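Sun 3 January

So I've finally given in and bought a new tablet. I know, I know, I said in August that I'd run the old one into the ground, and I very nearly did — it would only charge if you propped the cable up on a paperback and didn't breathe near it.

What tipped me over was the sales. The Leinonen 11 had been sitting in my basket for weeks at a price I couldn't justify, and then it dropped by 100 quid two days after Christmas and my thumb did the rest. I did look at the big Clandis one as well, the one Alaric Kincaid keeps going on about in his newsletter, but 700 pounds for something I mostly read recipes and football gossip on felt daft. It's also enormous! I held one in the shop and it was like carrying a tea tray.

First impressions, then. The screen is lovely. It's bright enough to use in the kitchen with the blinds up, which the old one never managed, and the text looks properly crisp even when I've got it shrunk down. The speakers are fine. They're a bit thin on voices, so podcasts sound as if everyone's in the next room, but films are all right and I use headphones on the train anyway.

Setting it up took most of an evening, mind you. Moving my notes across was easy, moving my photos was not, and for reasons I still don't understand it brought over 34 alarms, including one labelled "BINS??" that went off at six the next morning. I've also had to sign in to everything again, and I'd forgotten the password for my shopping list app (who puts a password on a shopping list?).
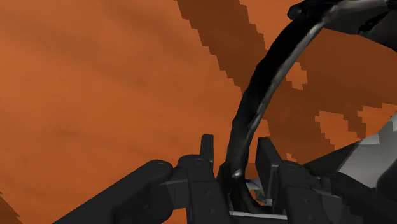 *Blocky browns and rusty oranges, with a glossy black curve over the top. All computer-rendered.*

Battery life is the bit everyone asks me about. I'm getting two full days out of it with normal use, by which I mean a couple of hours of reading, some telly in bed and far too much time on Biltico doing the daily puzzle. Leinonen say more than that on the box, but I have the brightness up and I'm not turning it down. Charging is quick enough that I plug it in while I'm having a bath and it's sorted by the time I'm out.

The keyboard cover I'm less sure of. I bought the Pleresik one instead of the official one because Aurelia Marti swore by hers, and the keys are nice to type on, but the magnet is feeble. It's come off in my bag every day so far. There's also a tiny gap along the hinge where crumbs get in, and I've only had it a week! I've emailed them to ask if the newer version is any better and will report back if I hear anything.

One last moan: there's no headphone socket. I knew that when I bought it, and I've got an adaptor, and the adaptor is currently somewhere in the sofa. If anyone knows a decent cheap one that doesn't crackle, leave me a comment.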